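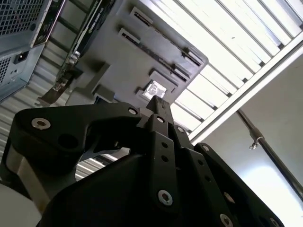

写真提供:Pultier班(手首カメラの画像より)

学生プロジェクト「Pultier」中間進捗報告
提出先:Stesitz教育助成 担当者様
報告者:Tsz-kin Kuo(学生代表)
報告日:9月12日

いつも私たちの活動をご支援いただき、ありがとうございます。前回の報告は計画書に近い内容でしたので、今回は4月から夏休みの終わりまでに実際に行った作業を書きます。日本語の確認は同じ班の学生にお願いしましたが、分かりにくい表現が残っているかもしれません。その場合はどうぞご質問ください。

1.活動の目的

Pultierは、使われなくなったデスクトップPCをロボットアームで分解し、使える部品を取り出すことを練習する学生の班です。対象の部品は、今年度はグラフィックスカードと電源ユニットに限りました。最初の申請書ではメモリも入れていましたが、指先の大きさに対して部品が薄く、今の道具では難しいと判断しましたので、来年度の課題に移したいと思います。この変更は先にメールでご連絡した内容と同じです。

班員は現在5名です。春に機械系の学生が留学のために抜け、その後に情報系の一年生が入りました。人数は変わっていませんが、機械の加工ができる人が減りましたので、部品の製作は以前より時間がかかっています。

2.設備の状況

ロボットアームは、助成金で購入した機体と、Leung研究室からお借りしている機体の、合わせて2台を使っています。主に動かしているのは購入した方です。お借りしている方は、研究室の実験がない時間だけ使えますので、動作の再現を確かめる時に使います。

グリッパーは学生が設計したリンク式のものです。冒頭の写真で下の方に大きく写っている黒い部品がそれで、銀色の六角穴付きボルトで各部をつないでいます。最初の試作品は指の根元にがたがあり、筐体の縁をつかむと指先がずれました。リンクの板を作り直し、ボルトの締め方も手順書に書きましたので、このずれはかなり小さくなりました。ただし、長い時間動かすとボルトが少しゆるむことがあります。今は作業を始める前に、班員が工具で確認しています。確認の記録は共有フォルダの点検表に残しています。

手首のカメラについては、取り付けの角度を夏の間に二回変えました。角度を浅くすると指先がよく見えますが、筐体の奥が見えにくくなります。今の角度は、筐体を下から見上げる姿勢でも、拡張スロットの開口部と指先が同じ画像に入ることを優先しています。

ソフトウェアは、動作計画と記録のためにVarnasardを使い続けています。新しい版への更新は見送りました。更新すると以前の記録を読み込む部分を書き直す必要があり、今の人数では負担が大きいと考えたからです。

3.作業の進み方

4月から6月までは、手で教えた動作をそのまま再生する方法で練習しました。筐体の位置がいつも同じであれば、この方法で固定金具の近くまで指を運ぶことができます。しかし筐体の向きが少し変わると、指が板金に当たって停止しました。停止の後は人が原点まで戻しますので、一日に進む量が多くありませんでした。

7月からは、カメラの画像で筐体の位置を合わせてから動く方法に変えました。学習と確認のために集めた画像は、重複を除いて2071枚です。画像には班員が手で印を付けました。この作業は単純ですが、人によって印の位置が違うという問題がありました。例えば、スロットの開口部の縁を内側で取る人と、盛り上がった外側で取る人がいました。途中で見本を作り、内側に統一しました。古い画像の印は全部を直すことができず、まだ外側のままのものが混ざっています。

分解の試行は、練習も含めて約708回行いました。数に幅があるのは、記録を始める前に非常停止を押した場合の数え方が、最初の頃は決まっていなかったからです。今は停止した場合も必ず記録します。

結果について、正直に申し上げると、計画より遅れています。グラフィックスカードの金具に指を当てるところまでは、安定してできるようになりました。カードをスロットから抜く動作は、固定レバーを人が先に外しておいた場合にだけ成功しています。レバーをロボットが押す動作は、練習用の古い基板では成功しましたが、筐体の中では指の幅がじゃまになり、まだできていません。

電源ユニットの方は、取り出しの前に配線を外す必要があります。配線は形が決まっていないので、カメラで見つけることも、つかむことも難しいです。今年度は、配線を人が外し、その後の取り出しだけをロボットが行うという分担にしました。

4.現在の問題

いちばん大きい問題は照明です。カメラを上に向けると、天井の照明が画像に直接入ります。冒頭の写真でも、右上の部分が白く飛んでいます。筐体の下の方にある小さな四角い穴も、光が通って白く光っています。位置合わせのプログラムは、このような明るい穴を目印のマーカーと間違えることがありました。露出を下げると穴の問題は少なくなりますが、今度はスロットの中の暗い部分が見えなくなります。

対策として、照明の一部を消して作業すること、筐体の向こう側に布を張ることを試しました。部屋はほかの授業でも使いますので、照明を消せる時間は限られています。布は効果がありましたが、アームが引っかかる危険があり、先生から固定の方法を考え直すように言われました。現在、軽い板で光をさえぎる枠を設計しています。

二つ目の問題は、筐体の種類です。いただいた古いPCは、メーカーによって金具の形がかなり違います。同じプログラムで全部を扱うことは無理ですので、形が似ている筐体を選んで、その中で確実にできることを目標にしました。選ばなかった筐体は、一年生の手作業の分解練習に使っています。これは計画になかった使い方ですが、新しい班員が内部の構造を覚えるのに役に立っています。

5.安全について

この期間に、けがはありませんでした。一度、班員が筐体の縁に袖を引っかけ、治具がずれたことがあります。アームは停止中でした。その後、作業の時は袖を留めること、アームの電源が入っている間は治具に触れないことを手順書に加えました。非常停止ボタンは、操作する人の手がすぐ届く位置に移しました。

6.予算の使い方

支出の多い項目は、グリッパーの材料と、カメラのケーブルです。ケーブルは手首で何度も曲がるため、予想より早く傷みました。申請の時は消耗品として十分に計算していませんでした。旅費の項目に残りがありますので、その一部をケーブルの費用に移すことを希望しています。詳しい明細は別紙に書きました。承認が必要な手続きがありましたら、お知らせください。

7.これからの予定

まず光をさえぎる枠を完成させ、同じ筐体で位置合わせの試験をもう一度行います。次に、レバーを押すための細い指先を作ります。指先は交換できる形にしたいのですが、交換に時間がかかると授業時間内に終わらないので、固定の方法を相談しているところです。

学内の発表会では、グラフィックスカードの取り出しを見せる予定です。レバーの動作が間に合わない場合は、人が外すところも含めて、そのままお見せします。発表会の日程は学校から正式な連絡が来てからお伝えします。

見学を希望される場合は、作業の日を調整いたしますので、先にご連絡をお願いいたします。実験室の床には配線がありますので、歩きやすい靴でお越しください。

Tsz-kin Kuo
Pultier班 学生代表

コメント(4件)

元班員
ボルトのゆるみ、まだ続いているのですね。私がいた時は印をペンで引いて、ずれたらすぐ分かるようにしていました。点検表と一緒に使うと楽だと思います。

機械科OB
布より板の方が良いと思います。艶のある板だと反射して同じことになるので、表面はつや消しにしてください。

Tsz-kin Kuo
お二人ともありがとうございます。ペンの印は来週から試します。板はつや消しの黒で注文することにしました。

通りすがり
配線を人が外す分担は現実的だと思いました。印を付けた画像の公開予定はありますか。

当サイトでは、利便性の向上のためにCookieを使用しています。閲覧を続けると、Cookieの使用に同意したものとみなされます。 [同意する] [設定を変更]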